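Small Jobs, Slow Hands
Can machines do the household chores yet? 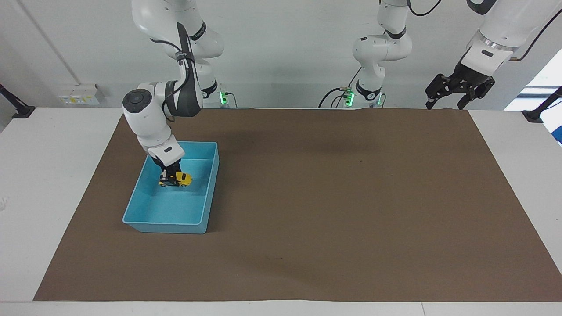
Tidying up has become one of the standard tests for the laboratories and firms that hope to bring robots into the home. A child of four can put toys in a tub without being shown twice. For a machine, the same job calls for sight, touch and judgement, and it remains difficult.

At the Rissanen workshop in Bandinholm, staff have spent the past year measuring how well two-armed machines cope with such work. Their report, released on July 7, 2018, covers 2472 attempts at 22 everyday chores, from clearing a table to sorting small parts. Of these chores, 8 were judged good enough for daily use. Most involved hard objects of a known shape, handled one at a time on a flat surface.

Soft things fared worse. Towels slipped, bags folded in on themselves, and a sock could take up to four minutes to pair. The report also notes that performance fell when the lighting changed — a matter of little concern in a factory, but a serious one in a kitchen.

The shop floor is further ahead. Cisteck, which packs spare parts for bicycle makers, has moved its night sorting to machines and kept its staff on inspection and repairs. Dellness, a supplier of hotel linen, tried a similar scheme for folding and withdrew it within weeks. Both firms state that cost was less of an obstacle than the time needed to set the machines up for each new item.

The workshop will begin a second round of trials in September, this time in furnished flats. Washing-up has been left off the list.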